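Equipment Planning for a Handheld Demonstration Station
Student project report, Bulik Teaching Lab
Authors: Jonalyn Quiambao, Carola Eichhorn
Submitted 16/08/2021

1. Purpose

The project had to specify, price and schedule the equipment for one table-top station at which kitchen tasks are recorded with a handheld gripper. The recordings will later be used to train a policy for a single robot arm. The arm is outside the scope of this report. It belongs to a separate budget line and its purchase is not expected before November.

We were given a ceiling of 3,924 dollars for the station. The ceiling covers the grippers, the camera and lens, storage, furniture, task objects, and a reserve for breakage. It does not cover labor or computing time.

2. Method of costing

Every item was placed in one of two groups. Group A holds parts that touch the measurement: finger plates, printed markers, camera, lens, mounting hardware. Group B holds everything the operator handles or that stands behind the work, including appliances, dishes, food and cloth. Group A items were bought to specification, with a written quote for each. Group B items were bought at retail or borrowed, and were allowed to vary in model.

The split saved time. Our first draft treated a toaster with the same paperwork as a lens, and the purchasing form ran to 81 lines. Many of those lines were single dishes. After grouping, dishes and trays went on one line with a fixed allowance.

3. Group A: gripper and camera

Two suppliers quoted for the finger plates. Grimitum offered a finished pair with screws and marker recesses. Gachanja offered cut blanks, with drilling left to us. The blanks were cheaper per pair, but the drilling jig would have used up the difference for any order under four pairs. We ordered two pairs from Grimitum, one for use and one as a spare.

The markers were printed in house. A worn or scratched marker is replaced as a set so that both fingers stay matched. Carola Eichhorn wrote the replacement check, which takes place before the first recording of a session and is signed in the log.

The lens is a wide fisheye. It records a circular view with black corners, and straight table edges come out strongly curved. This affects the furniture plan as well as the software: objects at the far left and right of the table still fall inside the view, so a second camera was struck from the list. Removing it freed 400 dollars, which was moved to the reserve.

4. Group B: table and task objects

The first layout was planned around a breakfast and dinner set on a light wooden table, with a black cloth backdrop hung behind it. Appliances stand at the two sides, the rice cooker on the left and the toaster on the right, and the plate with the steaks goes near the center. Grains are portioned into a small compartment tray. The lettering on the backdrop reads "Fast UMI" and came out of the cloth allowance.

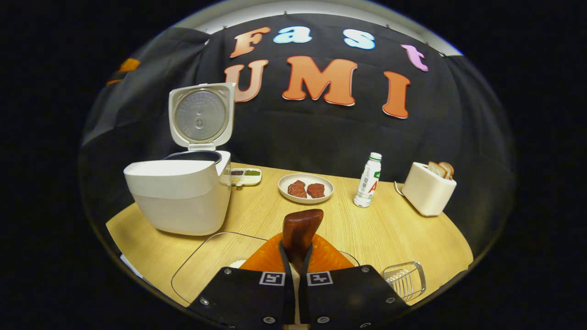
5. Consumables and replacement

Food is the item we estimated worst. The first draft priced raw meat and bread as one-time purchases. Both have to be bought again for each recording day, and the plan allows nine such days. Grains keep well and were priced once — the portions in the tray are small.

Jonalyn Quiambao compared real steaks with molded ones from Suvau. The molded pair costs more at the start and less over the full plan. We kept real meat for the first layout and left the molded pair as an option, pending a decision on whether the policy must handle soft, irregular objects.

6. Open items

Delivery of the spare finger plates has not been confirmed. Cable routing for the appliances needs a drawing before a second table is set up. The reserve stays locked until both points are closed, and any request against it goes through the lab office with the quote attached.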